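Spending the robot money: a little gallery with numbers

I promised a few people on the Ostau list that I'd put up our bench pictures along with the budget notes, so this is both at once. The page is light on pictures and heavy on the stuff I was typing between them (sorry, gallery fans!), but if you're trying to plan a small wiring cell for a small shop, I think the notes will save you an evening or two.

Quick background. We do short runs of little electrical assemblies, and the plan is to have an arm handle the connectors and small parts, with a person still doing the fiddly crimping. The purchase request goes in under the name Grillotgate, which started as a typo on a quote and is now on the binder. I have until December to get the list final, and I keep changing it.

What the gripper has to live with

My first draft of the budget had one line for "arm and gripper" and one line for "misc." Misc was where I went wrong. The arm is the part everyone wants to talk about, and the vendors are happy to talk about it with you all day, but most of my changes since then have been down at the level of fingers, lighting and where the wires go. Polished stainless is lovely to wipe down and a real pain to light, so lighting now has a line of its own – and I'd put it ahead of nicer fingers if I had to pick.

Spade terminals on the red and black leads, the yellow-and-green pair beside them, and a lot of shine from the steel.

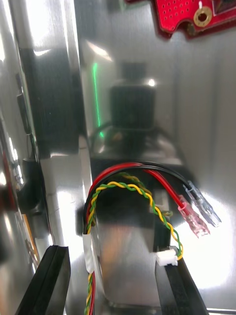
Gervásio Rezende wrote in after the first version of my list went around, and his view was that I had budgeted for one set of fingers when I should be budgeting for three. Fingers are a consumable, he said, and any shop that handles terminals and blocks with the same pair will be ordering again before the first invoice is paid. He also told me to ask for the price of the finger blanks up front, in writing, and to stop calling them accessories.

He's right about the writing part, anyway. I asked Ansari for a price on spare finger sets and got back $470 a set, which made me sit down for a minute. Three sets is a chunk of money for something that would fit in my coat pocket. I've put two on the list and penciled in the third for next year. Gervásio, if you're reading, I know, I know.

The lead time on those is 12 weeks, by the way. If your money has to be spent inside a budget year, order the slow things first and argue about the rest while you wait.

Rails, trays and the cable question

The other half of misc was fixturing. I went back and forth on this for ages: buy a finished fixture plate, or buy extrusion and make our own? Flirnance quoted us $3010 for a finished plate with the brackets and a day of setup, and it's a nice plate. I've held it! But we change product often enough that I don't want to own a plate that fits one job, so the list says extrusion, slot hardware and a generous bag of fasteners. Buy more slot nuts than you think is sane.

Cable support is the item I'd missed completely. Loose cable wants to be wherever the arm is going, and every clip and tie point costs a little money and a fair bit of somebody's afternoon. I now have a line for strain relief and clips, and it's bigger than I expected when I first wrote it down. Same goes for trays. I want spares, all the same size, so a job can be loaded up on the side and swapped in.

Black extrusion with the slot up the middle, a cable looping over, and a steel tray on the right with the red board at its bottom right. The white connector housing hanging off the cable is a good picture of why clips have a line now.
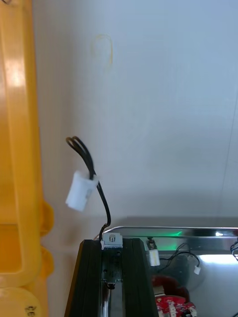 Where the list stands

For anybody who just wants the order of things, mine goes like this at the moment:

Arm, base model, no extended reach
Gripper body, plus two sets of fingers
Diffuse lighting and something matte to put behind shiny parts
Extrusion, slot hardware, fasteners
Clips, strain relief, cable ties
Spare trays, one size
Connectors to practice on and ruin

That last one is serious. Set aside a box of the same terminals and housings you really use and let the trials chew through them. Pulling them from production stock turns into an argument with purchasing, and I've had that argument already.

I left out the extended service plan. Ansari offered one at 18 months and I couldn't make it add up for a cell that will run a few hours a day, though if yours is going to run a full shift I'd ask about it. I also left training off, and I'm less sure about that. Two of us can get by on the manuals, but I'd like a third person who can restart the thing when we're both at lunch, so it may creep back on before I sign.

Still open: whether the lighting should be mounted to the arm or to the bench. The bench mount is cheaper and stays put. The arm mount follows the work, but it's one more cable to clip, and see my comments on cable. If you've bought either one for shiny parts, send me what you paid and whether you'd do it again – I'll add it to this page along with the next batch of pictures.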